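September
Entry by: Alwood textile bench

Relaxation shrinkage, cotton single jersey, continued from last page.

Kļaviņa roll, cut 2 m in from the end to clear the stretched part. Nine squares, benchmarks at 300 mm both ways, marked with the fine laundry pen. The thick pen spread on the last set and the readings were useless. Conditioned overnight, marked in the morning, all on the same table.

Washed warm with ballast, normal spin at 700 rpm. Line dry for the first group, flat dry for the second, tumble for the third. Length shrinks more than width in all three groups, as expected for this knit. Tumble is worst. Line dry squares came back longer than the flat ones, presumably hanging weight while still wet. Two squares in the tumble group have curled edges and I had to hold them down with the steel rule, so treat those readings as poor.

Spirality: visible in every square after the first wash. Not measured yet. Gindex template is still missing from the drawer; the Orura one has the wrong scale.

Laying out matters more than I allowed for. Smoothing with the palm pulls the fabric longer. From now on: drop the piece, lift and release the corners, leave it, then read. No stroking. Same rule for finished garments. Soft surfaces drag on the cloth, so read on the table only.

To do: repeat tumble group, second wash on the rest, find template.

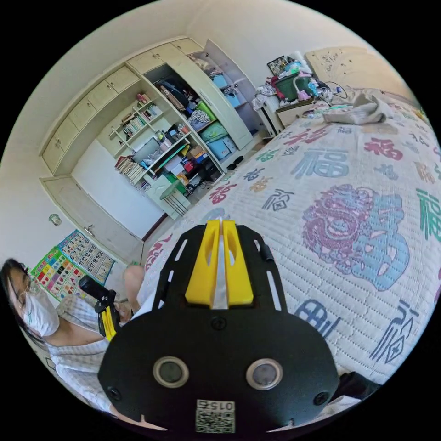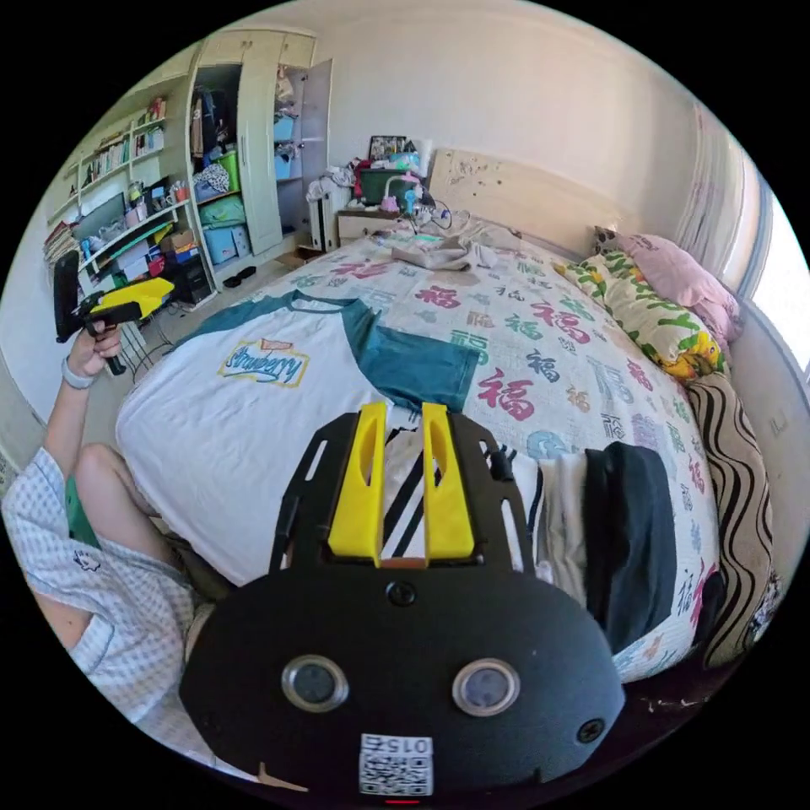
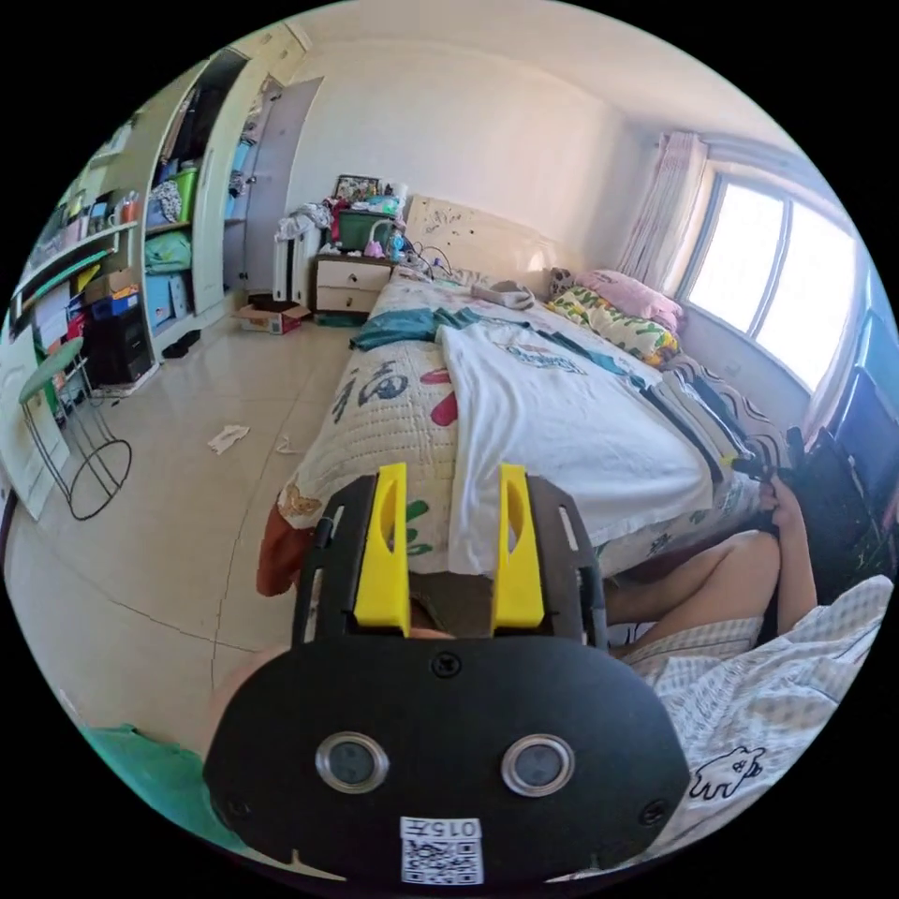
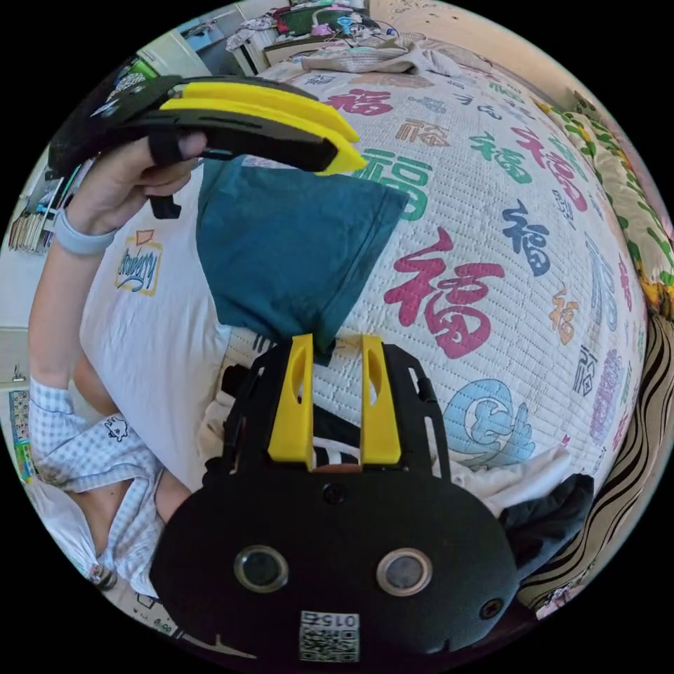 Second and third: white T-shirt spread out on a bed, cover printed with 福.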